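Stivside Evening Classes
Keeping House, Session 2: Folding and Storing Knitwear
Handout by Melati Chin

Welcome back, everyone, and thank you for bringing so many sweaters last time. I went home with my head full of your questions, and I've tried to work most of them into these pages so you can read them at your own pace with a cup of something. If you missed the first session, on sorting and mending, please don't worry, you can pick up the thread from here and borrow the earlier notes from anybody who was there.

What we're doing this week

Session 2 is all about the sweater once it is clean and completely dry. We'll talk about where to fold, how to lay a sweater out, two folds that I use all the time (the drawer fold and the shelf fold), and then how to put things away for the summer. Bring one sweater you like and one you've been quarreling with. A cardigan is fine, but button it up before you leave the house.

Why we fold knits at all

A knit is a great many loops holding on to one another, and loops stretch. Hang a heavy sweater from its shoulders and all that weight pulls downward, month after month, until the body is longer than it used to be and the shoulders have two little bumps where the hanger ended. I had a green Usilano pullover years ago that grew into something close to a dress this way, and I was very fond of it, so I still feel a bit sore about it. Folded and lying down, the sweater carries its own weight evenly and stays the size it was.

Light, tightly knit things will put up with a wide padded hanger for a few days. Anything thick or ribbed or loosely knit should be folded, and so should anything that feels heavy when you pick it up by the collar.

Choosing your surface

You want somewhere broad, smooth and firm enough that your hands don't sink. A bed is my favorite, with the covers off and the bottom sheet pulled reasonably snug, because there's room for the sleeves to go wherever they like. Tables are good too, if you put a cloth down first. I don't care for the floor, though I know several of you swear by it, and my knees would like me to say no more on the subject.

A sheet in a plain color that's different from the sweater makes life a great deal easier. You can see the outline of the garment at a glance, and a crooked side shows up right away. Red on blue is lovely for this. Cream on cream is a misery, especially in the evening with the lamp on.

Laying out

Put the sweater down on one half of the bed and leave the other half clear, so that you have somewhere to turn it over. Place the hem nearest to you. Now take hold of the two bottom corners, one in each hand, and draw them gently apart until the ribbing lies straight across. Please don't tug! Ribbing is meant to spring back in, and if you stretch it wide it will only shrink up again while you're busy with the sleeves, and you'll wonder why nothing lines up.
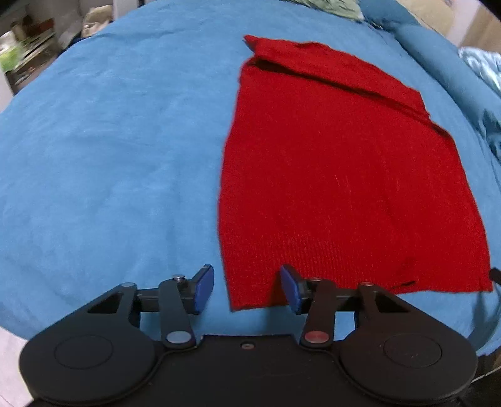

Once the hem is behaving, work your way up the body with flat palms, stroking outward from the middle toward the sides. Go slowly and let the fabric tell you where it's caught. Little tucks love to hide in the ribbing near the corners, and a tuck that goes into the fold will come out of the drawer as a hard line across your stomach, just when you wanted to look nice. Open it with a fingertip and smooth over it again.

The shoulders come last. Most of the thickness in a sweater collects up there, where the sleeves and the neck all meet, and it's quite normal for that end to look lumpier than the hem. Lift it slightly, give it a small shake, and set it back down.

While you have everything spread out, take a moment to look it over. Bits of thread and fluff can be picked off with your fingers. If a thread doesn't come away with a very light pull, stop pulling, as it may belong to the sweater. Turn the garment inside out and see where it goes. Snags get eased through to the wrong side with a blunt needle, as we practiced in Session 1.

The drawer fold

1. Turn the sweater face down, hem still toward you.
2. Bring one side in toward the center, by a third of the width or a little less.
3. Lay that sleeve straight down along the body.
4. Do the same on the other side. The sleeves can overlap a little in the middle.
5. Fold the hem up to the middle of the body.
6. Fold once more, to just below the collar, and turn the whole thing over.

You should have a soft rectangle that can stand on its edge if your drawer is deep enough. I say soft because I see a lot of people pressing down at this point, and you really needn't. The air inside keeps the creases from setting.

The shelf fold

For thick sweaters, stop at step 4 and fold the body once, hem to shoulders. It takes up more shelf, I know, but a bulky knit folded three times turns into a sort of cushion and slides off the pile. Put the heaviest at the bottom and keep the stacks low. I stop at 8, and fewer if they're chunky.

Weights, for those who asked

Several of you wanted to know what counts as heavy. Use your kitchen scale, with a clean dish towel in the bowl. My own thin summer knits come in near the 250 gram mark, and by 400 grams I've stopped considering a hanger. These are my own habits and you're welcome to have others.

Putting away for summer

I do mine in July, which my sister thinks is scandalously late. Everything goes in clean, even if it was worn only once for an hour. Use a cotton bag or a box with a lid that lets a little air through, and lay a sheet of plain tissue between light and dark colors. The lidded Brenurer boxes I passed around last time are good for under the bed. Write the contents on a card and tape it to the short end, the end you'll be facing when you pull the box out.

For practice at home

Fold the same sweater with the drawer fold every evening until we meet on Saturday, and unfold it each morning to see which creases stayed. Make a note of them. We'll compare notes over tea, and I'll bring the old Živković pattern book for anyone who'd like to see how a shoulder is put together.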